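Clubs > Drikthorpe Robotics > Table Task FAQ

Who can join?
Anyone enrolled at Drikthorpe. No experience needed, we mean it. Email Kartini Osman or just show up.

Do I need to know how to code?
A little helps. Haziq Ngau runs the beginner track, two sessions, bring a laptop.

What is the table task?
Clearing a tabletop with one arm. Everyday stuff, nothing custom made. Your code picks the object, plans the reach, grasps it, moves it. Rules are on the Lovitari sheet, read it before you ask in chat please. 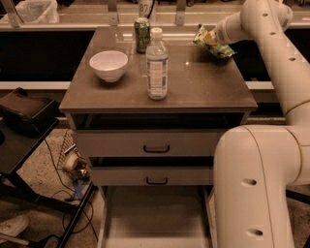
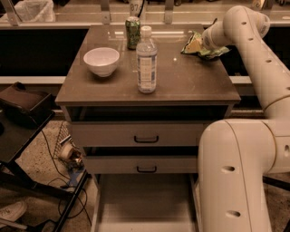
Scoring goes by object, and soft things are worth more than hard ones. A bottle or a can keeps its shape so most teams get those early. The green snack bag is the one that eats your week. It crumples, it shines, and the grasp point you picked on the last run probly isn't there on the next. Pinch an end and let the rest hang, fine by the rules. Dropping it on the floor is zero.

How long is a run?
48 seconds per object. Clock starts when the arm moves, not when you hit enter.

Can we reset in the middle of a run?
Once. Say it out loud so the scorer hears.

Can I practice on the arm by myself?
No. Two people minimum, one on the stop button the whole time. Not on their phone.

What does it cost?
43 dollars for the term. Talk to Zdeňka Kratochvíl if thats a problem, she'll sort it out.

When is the competition?
May, date comming soon. Team lists close April 8, 2026.

Who do we play?
Plurka and Jugah so far. Maybe one more.

Where do old logs go?
Shared drive, team folder. Ask Tirta Teoh for access.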